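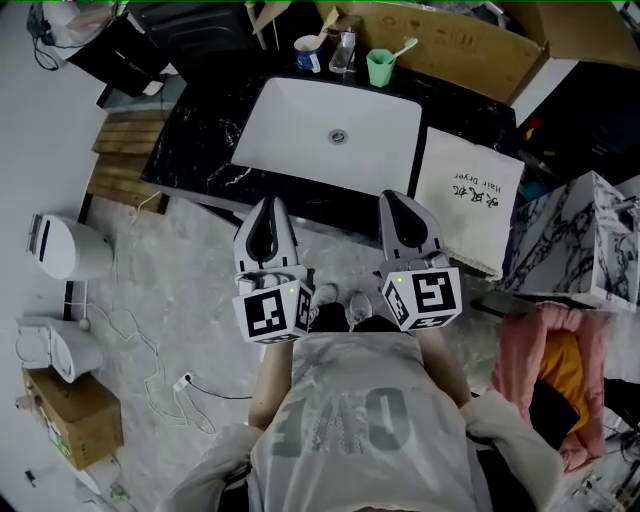
Comment un robot apprend-il à ranger une brosse à dents ?

Tu sais prendre ta brosse à dents dans le gobelet sans réfléchir. Ta main part toute seule, tes doigts se ferment, et voilà. Pour un robot, ce petit geste est très difficile. Il lui faut des yeux, des doigts, mais surtout un programme qui décide quoi faire à chaque instant. C'est de ce programme que nous allons parler.

Montrer au lieu d'expliquer

Imagine que tu dois écrire toutes les règles pour prendre une brosse à dents. « Avance la main. Arrête-toi devant le gobelet. Ferme les doigts. » Cela semble facile. Mais si le gobelet est un peu plus loin ? Si la brosse penche de l'autre côté ? Il faudrait une règle pour chaque cas, et la liste ne finirait jamais.

Alors les informaticiens font autrement : ils montrent. Une personne prend une pince dans chaque main et fait les gestes elle-même, devant un vrai lavabo. Les pinces ressemblent à celles que le robot aura au bout de ses bras. Pendant ce temps, l'ordinateur enregistre les images et les mouvements. Une démonstration complète s'appelle un épisode.

Nia James prépare ces épisodes pour un projet qui s'appelle Pinholm. Elle a appris une chose importante : il ne faut pas aller trop vite. « Quand je me dépêche, le robot apprend à se dépêcher aussi, et il fait tomber le gobelet », raconte-t-elle.

À quoi servent les carrés noirs et blancs ?

Sur chaque pince, il y a un cube couvert de dessins noirs et blancs. On appelle ces dessins des marqueurs. Ils sont un peu comme les codes que l'on scanne avec un téléphone, mais plus simples.

Le programme connaît la taille exacte de chaque marqueur. Quand il en voit un dans l'image, il regarde deux choses. Le marqueur paraît petit ? La pince est donc loin. Le carré paraît écrasé ou tordu ? La pince est donc penchée. Avec un calcul de géométrie, il trouve la position de la pince dans l'espace. Les marqueurs sont posés sur plusieurs faces du cube, car une seule face peut se cacher quand on tourne le poignet.

Tu peux essayer chez toi. Dessine un carré sur une feuille, ferme un œil, puis éloigne la feuille et penche-la. Regarde comment le carré change de forme. Le programme fait ce travail pour chaque image, l'une après l'autre.

Trier avant d'apprendre

Pour la salle de bains, l'équipe de Pinholm a enregistré 3374 épisodes. Tous ne sont pas bons. Parfois la main passe devant les marqueurs, et le programme ne sait plus où est la pince. Un outil, nommé Welik, relit chaque épisode et cherche ces trous. Si le trou est court, il devine le chemin entre les deux bouts, comme quand tu relies des points avec un crayon. Si le trou est long, l'épisode part à la poubelle. Plus de 200 épisodes ont été jetés de cette façon.

Ensuite vient l'apprentissage. Le programme regarde une image et propose un mouvement. On compare sa réponse avec le geste de la personne. Au début, il se trompe beaucoup. Après chaque erreur, on corrige un tout petit peu ses réglages, et on recommence, un très grand nombre de fois.

Et quand le robot est seul ?

Le jour de l'essai, personne ne tient plus les pinces. Le robot regarde, puis son programme prévoit les 16 petits mouvements suivants. Il n'en fait que sept, et il regarde de nouveau. Pourquoi ne pas tout faire d'un coup ? Parce que les choses bougent : la brosse glisse, le gobelet tourne. En regardant souvent, le robot peut corriger son chemin avant la catastrophe – enfin, presque toujours.

Petit dictionnaire

Épisode : une démonstration enregistrée du début à la fin.
Marqueur : un dessin que l'ordinateur reconnaît facilement et qui l'aide à mesurer.
Pince : la main du robot, souvent avec deux doigts seulement.
Réglages : les nombres, dans le programme, qui changent pendant l'apprentissage.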